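30th November

Knitwear does not go on hangers. I have written this before and then ignored it, and the mustard sweater now has two small points at the shoulders that steam will not fully remove. This post is the revised procedure for the winter changeover, mostly so that I can find it again in July.

## Sorting

Everything comes out of the wardrobe and goes on the bed in one pile. Sorting straight from the shelf was the method last year. It is slower, and the items at the back never get looked at.

The categories are by fabric, not by season:

- **Heavy knits.** Folded flat, bottom shelf.
- **Fuzzy or brushed knits.** Folded separately. They shed onto everything, and onto dark colors most of all.
- **Fleece.** Rolled. Fleece holds a roll well and does not keep a crease.
- **Cotton and thin layers.** Folded in thirds, stored on edge.
- **Towels and stray linen.** Back to the hall cupboard.

A garment with two fabrics goes with the heavier one.

## Folding a heavy sweater

1. Lay it face down and smooth the back from the collar outward.
2. Fold one side in to the middle of the collar. Bring the sleeve back down along the fold so the cuff points at the hem.
3. Repeat on the other side.
4. Fold the hem up to a third, then again.

The sleeve in step 2 is where most of the bulk comes from. If it crosses the center line, the stack leans. My old method crossed both sleeves behind the body, and a stack of four would slide off the shelf when the wardrobe door was moved.

Patterned knits get folded with the pattern inside. The colored yarn on mine pills faster than the white around it.

## Shelf depth

The shelf is deeper than a folded sweater and shallower than two. The leftover strip at the back used to collect socks. I put a Felteo box in it, lid off, and it takes the rolled fleece on end. The Broltetti boxes are the better build but are a little too tall to clear the shelf above, and I returned them.

Stacks stay at four or under. At five the bottom sweater shows a pressed line across the chest by the end of winter.

## Washing before storage

Anything worn since its last wash gets washed before it goes away, including items that smell clean. Wool goes in at the lowest setting with the Wuller liquid, half the amount on the label. Drying is flat, on a towel, turned once. I allow about 10 hours per side for the thick ones in a heated room and do not fold until the cuffs and the underarm seams feel the same as the body.

The fleece can hang to dry. No softener.

## Open items

I have not solved the pants. They are currently over a single bar and the ones underneath do not get worn. Eilif Tveit wrote to me after the last post to recommend clip hangers, which I tried, and the clips leave marks on the waistband.

The other question is whether brushed knits need a bag. A cotton bag would stop the shedding, but I would then have to open it to see what is in there, and I know from the linen shelf that I won't. For now they get the top of the stack, with a pillowcase under them. 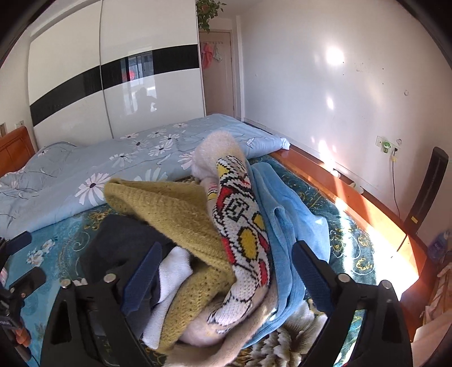 Marit Dalen: I'd skip the pillowcase and turn the brushed ones inside out before folding. Mine shed much less that way, and the dark things can go right next to them. For the pants, try folding them in thirds and standing them on edge with your cotton layers. It works for everything except heavy denim.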